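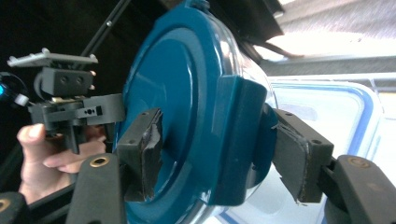
Naciri Handling Group – Gripper Trials Bench

Hand-held gripper check, before and after each comparison round
Filled in by: Gregor Tennant, with Saqib Cheema on the second unit
Round: November, Bratholm fingers against Hirkari fingers

1. Finger pads, both sides – REPLACE SOON
The pads are torn and frayed along the edges, and they still closed on the teal lid, so I let the round go ahead. I do want us to be fair to the Bratholm set, though, and a ragged pad compared with a brand new one tells us very little. Yichen has promised me fresh rubber, bless her.

2. Finger screws – OK
Snug by hand. Please don't lean on the driver, the printed parts won't thank you for it.

3. Brass inserts in the arms – OK
No wobble that I could feel.

4. Linkage, open and close 40 times – OK
A little stiff for the first 4, then lovely and smooth. Driss thinks it's the weather and I'm inclined to let him have that one.

5. Second unit, handle and status light – OK
Saqib says the grip is kinder to his wrist than the old one, and he held it for most of the afternoon, so I'll take his word.

6. Table and test items – OK, WITH A NOTE
Lidded container, wire basket with the board base, plastic tub. Wipe the tabletop between rounds, and keep cables well clear of where people stand.
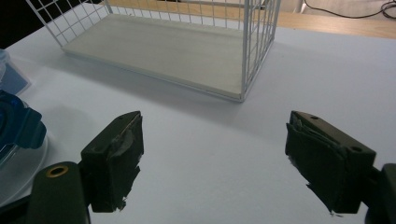 The basket is the item I'd ask everyone to take slowly. A loose strand of padding can catch in the mesh, and it's an easy thing to miss when you're busy watching the fingertips. Trim the strands first, then carry on.

7. Opening width against the gauge – OK
Set to 70 mm on both units, checked twice.

8. Recording – OK
Almost 138 grasps logged under the session name Joker (Sherif picked it, please take it up with him).

Still to do: new pads on both fingers, then items 1 and 4 again before the Hirkari set goes on. Leave this sheet on the clipboard by the door when you're finished, and thank you all for being so patient with me.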